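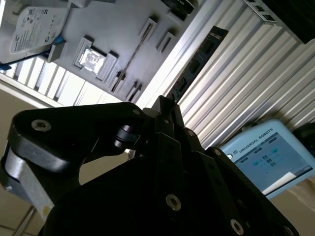 Used Desktop Computers: Frequently Asked Questions

What do you sell?
Vurnmont sells used desktop towers to homes, schools and small offices. Stock changes every Thursday, and the list by the counter is more current than the one on this site.

Do the computers come with a monitor?
No. Each tower comes with a power cord, a keyboard and a mouse. Monitors are sold separately and start at $40.

How long is the warranty?
62 days from the date on your receipt. It covers the power supply, main board, memory and drive. It does not cover spills, drops or software you install yourself.

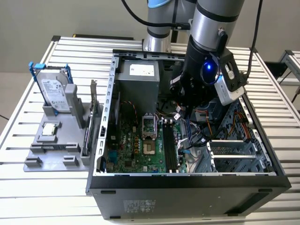 Can I open the case without losing the warranty?
Yes. You may add memory or a second drive. Keep any parts you take out and bring them along if you make a claim.

What happened to the Coltier line?
We stopped carrying it in July. Warranties on Coltier towers already sold are still good, and the Utlow store has most of the parts.

Do you take trade-ins?
Yes, up to 3 per household each year. Please remove your files first. We erase every drive that comes in and can't get anything back afterward.

How do returns work?
Bring the computer and receipt back within 28 days for a refund. After that we offer store credit only.

Who do I ask about school orders?
Ask for Lộc Khúc at the Utlow store. School orders need a signed purchase form, and delivery is free inside Utlow.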